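My Day at the Robot Workshop

Have you ever tidied up your toys and thought, I wish somebody else would do this? I have, lots of times, and I'm a grown-up. So when Flimetti opened its doors to visitors one afternoon in September, I packed my notebook and a cheese sandwich and off I went.

Flimetti is a workshop where people teach robots to do everyday jobs. There were 137 of us visiting, mostly children with a parent or two trailing behind, and we were split into groups. Mine was called Lirkitz. The other groups had funny names too (I rather wanted to be in Rugemalira, they got to go first!).

What is a robot arm?

Hold your own arm out in front of you. Now bend it at the elbow. Bend your wrist. Open and close your fingers. Every place where your arm bends is called a joint, and a robot arm has joints as well. Inside each one there is a motor, which is a machine that makes things turn. When all the motors turn by just the right amount, the hand ends up in just the right place.

The hand of a robot arm has its own name. It's called a gripper. Some grippers have two fingers, some have three, and some have no fingers at all and use a sucker, a bit like an octopus.

Watching the bowl job

My favourite stop was the bowl table. The robot's job there is called Flanum, and it sounds very easy: find a bowl, pick it up, put it inside another bowl. You could do that before you could talk! For a robot it is really tricky. A bowl is round and slippery, and its sides slope, so the gripper has to take hold of the rim. If it goes down too far, it bumps the table. If it stops too high, it closes on nothing but air.

The bowls come in different sizes and in bright colours, blue and red and orange and magenta (that's a very strong pink). They sit on a dark green cloth, and the arm leans in over them from one corner.

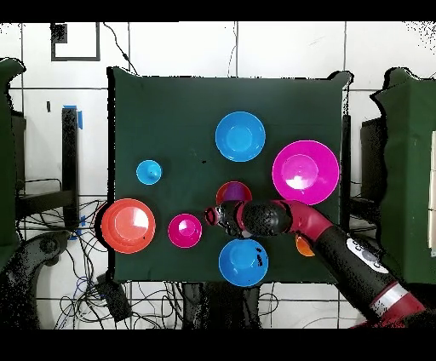

How does it know where to go?

Robots can't see the way we do, but they can use cameras. A camera turns what's in front of it into a huge grid of tiny coloured dots. The robot's computer looks through the dots for patches that go together. A round patch that is all one colour might be a bowl. A shiny spot can muddle it, though, and so can a bowl that is hiding behind something else – even behind the robot's own arm!

And how does it learn? By practising, same as you with your shoelaces. The lady showing us the table said the team had done 362 practice goes at the bowl job so far, and that plenty of those had ended with a bowl on the floor. I liked her for telling us that.

Can I have one at home?

A boy in my group asked this, and he was only 7, so he did well to get in before the rest of us. The answer was not yet. Your kitchen is much harder than a table with a cloth on it. The light changes, the cat walks through, and somebody always leaves a spoon in the bowl.

Try it yourself

You'll need a few plastic bowls and a pair of kitchen tongs. Spread the bowls out on a table. Using only the tongs, and keeping your other hand behind your back, try to put the small bowls inside the big ones. Now do it again with one eye shut. My best score before I dropped one was 13, and my arm ached all through tea.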